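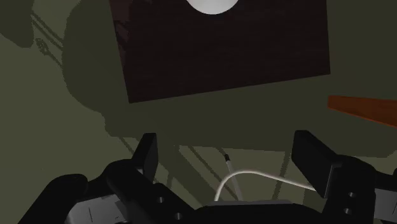
Refinishing an old table top, how far do I have to sand?

Posted by jastell_mike

I have a dining table that came from my wife's aunt. The top is dark, close to maroon, and I think it is a veneer over some other wood but I am not sure. The finish has gone cloudy at one end and there are two rings near the middle that won't wipe off. I tried furniture polish and it looked better for a day and then went back.

I want to take the finish off and put on something that can handle kids and hot plates. I have a random orbit sander and discs in 80, 120 and 220. My neighbor says use stripper first. The guy at the Arkell store said sand it. I have the garage until October and after that it is too cold to work out there.

Do I have to go down to bare wood? And if it is veneer, how do I know before I go through it? I would like to keep the color close to what it is now because the chairs match. The top is 65 inches long if that matters for how much product to buy.

6 replies, 3 shown

Máté Kun

Find out if it is veneer before you do anything else. Look at the underside and at the end of the top. If the grain lines on the surface carry over the end and you can see end grain there, it is probably solid. If there is a thin line running along the edge just under the surface, or the grain underneath goes a different way, treat it as veneer. Some tables have a solid strip glued around the edge that hides this, so check the underside too.

If it is veneer, put the 80 grit away. Use a stripper and a plastic scraper, then sand by hand with 180 and 220, with the grain, and stop as soon as the surface feels even. Older veneer is usually thicker than what is sold now, but it has often been sanded once already and you can't tell by looking.

Before stripping at all, test what finish you have. Put a little denatured alcohol on a rag and hold it on a spot underneath, if the underside was finished. If it gets sticky, it is shellac, and the cloudy end might come back with a light wipe of alcohol and a new coat. If nothing happens, try lacquer thinner on another spot. If that softens it, it is lacquer. If neither one does anything you most likely have varnish or polyurethane.

White rings are moisture in the finish and you may not need to go to bare wood for those. Black rings are in the wood. Oxalic acid (sold as wood bleach) takes out most black rings, but it will lighten everything around them, so you have to do the whole top and then stain it.

For the color, mix and test on the underside. Let the test dry overnight before you judge it, and put a coat of the clear finish over it, or you will be looking at the wrong color. Mine came out a good deal redder than the can.

For kids I would use an oil based polyurethane in satin, three coats, with a light sanding at 320 between them. A quart is enough for a top that size with some left over. Wait a couple of weeks before you put a cloth on it. Hot plates still need a trivet, whatever the label says.

Wear gloves and keep the garage door open while you use the stripper. Lay the used rags flat outside to dry if you go with an oil finish. Don't ball them up in the trash.

baran_fan

just sand it. I did mine with 120 and it was fine, took an afternoon. used Juvora gel stain in the dark brown over what was left of the old color and you can't tell. don't bother with the acid

dottie in the shop

I would be careful with the answer above. Gel stain over leftover finish can look fine and then peel where people rest their arms, especially if there is polish on it. You said you used furniture polish. A lot of those have silicone in them and it makes new finish pull away in little round craters. Wipe the whole top down with mineral spirits two or three times, with a clean rag each time, before you sand. If you still get craters, put on a coat of dewaxed shellac and go over that.

Otherwise I agree with Máté. One thing to add, take the top off the base if it will come off. Mine was held on with 5 screws from below and it was much easier to work on flat, and I didn't get stripper down the legs. Tape the screws to the underside of the apron.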